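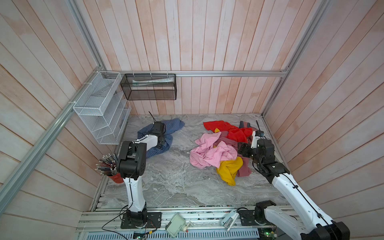 4. WORK ORGANIZATION AT THE SORTING STATIONS

Figure 3. Two-arm cell with a mixed pile of garments. The left gripper holds a blue checkered shirt.

4.1 Division of tasks before and after installation

Before the cells were introduced, sorting at the Moltau laundry was carried out by hand at a long table next to the intake doors. Each worker opened a bag, pulled the garments apart, checked the pockets and placed every item in one of several carts. The job description issued by the operator, Pallari, treated these steps as a single task, and workers were rated on the number of bags completed per shift.

With the arrival of the Traston cells, the task was divided. Separating the garments is now assigned to the arms, while pocket checks, stain marking and all decisions about damaged items remain with staff. A pile of the kind shown in Figure 3, in which red, pink and mustard-yellow pieces lie over and under one another, was described in our interviews as the ordinary case. Workers considered a shirt lying apart from the heap to be easy for the arms and overlapping items to be hard. Several said that they had begun to loosen the contents of a bag before passing it on, a step that appears in no written procedure.

4.2 Changes reported by staff

Reports on physical strain were mostly favorable. Workers who had spent years bending over the table mentioned less pain in the shoulders and wrists, and those close to retirement gave this more weight than any other change. Views on pace were divided. At the table, a worker could slow down for a difficult bag and make up the time later. At the cells, a stopped arm lights a signal at the supervisor's desk, and the person on duty is expected to respond at once. One respondent compared the shift to "waiting for a phone to ring."

Conversation also declined. The table had seated the whole team, whereas each cell is attended by one person. New employees had formerly learned to recognize fabrics by working beside an experienced colleague. Under the present layout this learning takes place mainly during breaks, and the Hladun site, which adopted the same layout 2 months later, reported a similar loss.

4.3 Pay grades and job titles

Pallari created the title of cell attendant without changing the pay grade. Staff representatives objected that clearing a jam and restarting an arm are technical duties and should be paid as such. Management replied that the restart procedure requires no certificate. The matter was still open when our fieldwork closed, and a review was scheduled for December.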